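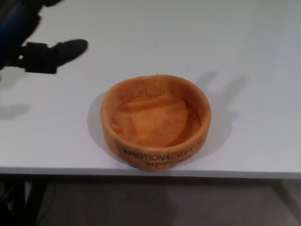 Why does anybody need a cloth dumpling that tells them everything will be all right?

Need is a strong word, but a great many of us have bought one, and mine lives next to the kettle.

I came to emotional support food late and with my arms folded. First there was the pickle, then the fried egg, then a bag of knitted chips that a grown man at my office kept in his top drawer and patted before budget meetings. By the time the dumplings turned up, plush and smiling and sold by the basketful, I had decided the whole business was a symptom of something and that I would be the one to write it down. Then my sister gave me a set for my birthday in June. I had them out of the wrapping and arranged by facial expression before she had found the cake knife.

The bowl is what does it. A stuffed dumpling alone is a small cushion with ambitions. Put it in a soft orange bowl with EMOTIONAL SUPPORT across the front in sober black capitals, the sort of lettering you would expect on a fire door, and it becomes an institution. It has premises.

Denise Goodall has sold plush food from a shop called Garside for long enough to have seen off several vegetables. She keeps the dumplings by the till, between the greetings cards and a tray of enamel badges, and she watches people approach them. "They read it out loud," she told me. "Every one of them. They read it to whoever they're with, and if they're on their own they read it to me." Then they squeeze the rim of the bowl. She says the rim sells more of them than the dumplings do.

She is right about the rim. It is fat and padded and gives under the thumb like a good bread roll, and I have caught myself working my way round it during telephone calls with the gas company. The dumplings themselves are handled less than you would think. They get taken out and lined up on the windowsill, somebody gives them names, and after that they are mostly left to get on with it.

What the bowl does next is the real history of these objects, and it is a history of small betrayals. Mine held dumplings for nine days. After that it held the dumplings and my keys, then my keys and a lip balm, and by the end of the summer it was simply where the post went if the post was small. I felt bad about this until I asked around. One friend keeps hair grips in hers. Another has given his over to the cat, who sleeps with one paw in it, being too large for the rest.

Yeison Taipe makes soft toys under the name Mammont, from a room above a bicycle shop, and he takes a stern view. An empty bowl, he says, should be able to hold itself up. He dropped one of his own on the workbench to show me, and it landed on its base and stayed round. Then he did the same with a cheap one he had bought for comparison. It sighed and lay down.

He put this down to the wall, which wants proper wadding all the way round, and to the lining, which people never look at until the dumplings come out. A lining will always rumple a bit at the bottom. He has made his peace with that. He hasn't made his peace with crooked lettering, and on a curved side there is a limit to how many words you can fit before the last of them goes off round the corner. He once turned down an order for emotional support cannelloni on those grounds alone.

Washing is the other matter on which owners divide. Taipe says cool water, by hand, with the bowl pushed back into shape and left to dry on a towel. Goodall says she has put hers through the machine in a pillowcase and it came out fine, if a little thoughtful.

I have since put my dumplings back where they belong. The keys are on a hook. The lip balm is missing, and I have an idea it's under the one with the worried eyebrows.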